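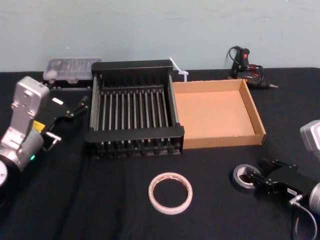
Two-armed robot learns when to let go of a bad grip

A research group at Mirevico has published results from a method that lets a two-armed robot give up on a grip and start over before the object slips. The group calls the method Gritari. It was tested on small workshop items, among them rolls of tape, which have to be picked up from a cloth-covered table and moved to an open cardboard box.

Rolls of tape are harder than they look for a two-finger gripper. A finger can go through the opening or the whole roll can be held from the outside, and a thin ring lying flat gives the fingers very little to hold. Robots trained only on successful demonstrations tend to close on whatever they reach first and lift.

Gritari adds a second, smaller model that looks at the same camera images and at the position of the fingers. Several times a second it scores how likely the current grip is to hold. When the score drops below a set level, the arm opens, backs off a short distance and tries from another side. If the second try scores low as well, the other arm takes over.

The group trained the system on 1,398 demonstrations recorded by people steering the arms by hand. Another 172 were added later, all of them deliberately bad grips followed by a recovery. According to the report, those few recordings made most of the difference. Without them the robot noticed its mistakes but often repeated the same approach.

In a final round of 200 trials, the version with the scoring model dropped fewer items than the one without. It was also slower, mostly on large rolls, where it sometimes let go of grips that would have held.

"We would take slow over dropped at this stage," said Maxine Maihi, who led the work. "The threshold is one number for every object right now, and that is too crude. A wide ring and a small heavy roll should not be judged the same way."

The black cloth and the nearby clutter – a metal-rod rack, a plastic organizer case, hand tools with their wires – stayed on the table during testing. Maihi said the group wanted results from a surface with other things on it.

The next round of tests is planned for July at the Gilchrist lab, with softer objects and a separate threshold for each type of item. The recordings and the scoring model will be released once that round is finished.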